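Call for Cooks: The Beddoe Slow Supper Project
Posted by Ieuan Rees for the Grornum newsletter

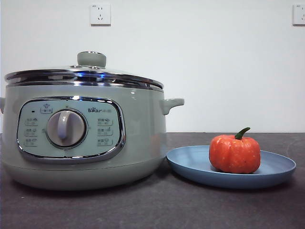 Issue 16, page 12

The Beddoe kitchen is looking for people who like to cook slowly, and I would be so pleased if you were one of them. We have run a shared supper out of the back of the building for a good while now, and this August we want to try something a little different - a whole run of suppers made in electric slow cookers, with recipes written down properly as we go, so that other people in Grornum can make the same food at home on an ordinary working day.

You don't need to be a trained cook. You don't even need to own a slow cooker. Ours is a Bear, a pale green one with a glass lid and one big dial on the front, and I have grown fonder of it than a grown man probably should. The labels on the panel are in Chinese with little pictures next to them, so if you read Chinese and would like to help us write out an English card to keep beside it, please say so when you write. We would be very grateful, and you would be fed.

What we are asking for

We need 20 people in all. Each person takes one recipe and makes it twice. The first time you follow our draft exactly as written, even if you are quite sure it wants more garlic. The second time you change whatever you like and tell us what you did. Both times you fill in a two-page sheet: what you bought, how long you spent chopping, when you switched on, when you lifted the lid (we all lift the lid), and what the people at your table thought of it. Plain words are best. "Too thin, kids ate it anyway" is a perfectly good note, and I have written worse myself.

The recipes so far are mostly the sort of thing my aunt would have called sensible. There is a barley and mushroom soup, a chicken and rice porridge with ginger, two bean stews, a beef and carrot dish that still needs somebody patient, and a pear and oat pudding that I have made five times now and still can't decide about. If you have a family recipe that you would like to see in the booklet, bring it along! We have left room for a few. I would especially love something with lentils, as the one I wrote came out the color of a wet sidewalk.

Who we'd like to hear from

Anyone over 16 can take part. We would like a good mix: people who cook for one, people who cook for a crowd, people who work nights and eat their supper at breakfast time. If you have never cooked a dried bean in your life, you are very welcome, and your notes may well be the most useful ones we get. Please tell us about any food allergies in your household so that we can match you with the right recipe.

What you get

We pay for your groceries up to $25 for each time you cook. Keep your receipts in an envelope and hand them in with your sheets. Timum, the housewares shop on the corner, has kindly offered to lend slow cookers to people who don't have one, and you can hang on to yours until you have finished both rounds. You will also get a printed copy of the booklet, with your name in it if you want your name in it, and a seat at the big supper when everything is done.

How much time it takes

Set aside an evening for the first meeting, when we hand out recipes and cookers and go through the sheets together. After that you can fit the cooking in whenever it suits you during August. Most of the recipes take less than half an hour of actual work, and then you put the lid on and go about your day. The beef takes longer. I did warn you about the beef.

One paid spot

We also have a small paid job for someone to type up the sheets and put the booklet in order. It comes to 12 hours a week for the month, at a kitchen table or at your own desk, whichever you prefer. You should be comfortable with spelling, with other people's handwriting, and with turning "a good handful" into cups. Heltidura Print will be doing the layout, and you would be the person talking to them, so an easy manner on the phone is a help.

How to apply

Write to Ieuan Rees at the Beddoe front desk by 2020-07-31. A letter or a note pushed under the door is fine. Tell me a little about who you cook for, which recipe catches your eye, whether you need to borrow a cooker, and whether you are writing about the paid spot or the cooking or both. I read every note myself and I do write back, though it sometimes takes me a few days if there's a pot on.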